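6 March 2019

The speaker cable from Tristmont came this morning, two days before they said it would. I'll give them that much. The order confirmation had called me a "valued listener," which put me off, and there was a card in the box asking for five stars before I had so much as cut the tape.
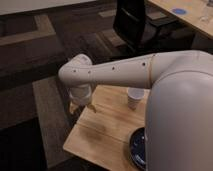 I ordered the plain copper, 34 feet of it, and they sent the Mostell silver-plated instead, with a slip saying the plain was out of stock and I'd been moved up at no charge. Maybe so. I have noticed that the thing nobody buys is very often the thing you get moved up to. The list price on the Mostell is $146, and I doubt anyone has ever paid it.

Hafiz Menon called around lunch and I made the mistake of telling him. He says silver opens up the top end. I asked him what that meant and he said I'd know when I heard it. He said the same about the Jamar power strip, and I have been listening to that power strip for two years.

Cut the cable into two runs after supper, stripped the ends, and hooked up the left speaker only. Left the old wire on the right. Played the piano record in mono, then the choir, then the piano again, turning the balance knob back and forth. I thought the left was a little brighter. Then I swapped the wires over and thought the left was still a little brighter - so that's the room, or my ears, or the window on that side. I wrote it down anyway.

The old wire was lamp cord from the hardware store. It has turned green at one end, so I suppose it was due.

Wrote to Tristmont to ask if I can send the Mostell back and wait for the plain. The order number is 3365 if they make me call. Their page says returns are easy, but the return form wants a reason and the only choices are "damaged" and "wrong item." I picked "wrong item." We'll see whether a free upgrade counts as wrong.

Yung-ching Pan is bringing his Tsao amplifier over in April so we can try both wires on something better than mine. He wants to do it blind, with one of us behind the rack doing the switching. Hafiz has already said he won't take part. Must find the banana plugs before then. I had eight and can only put my hand on five.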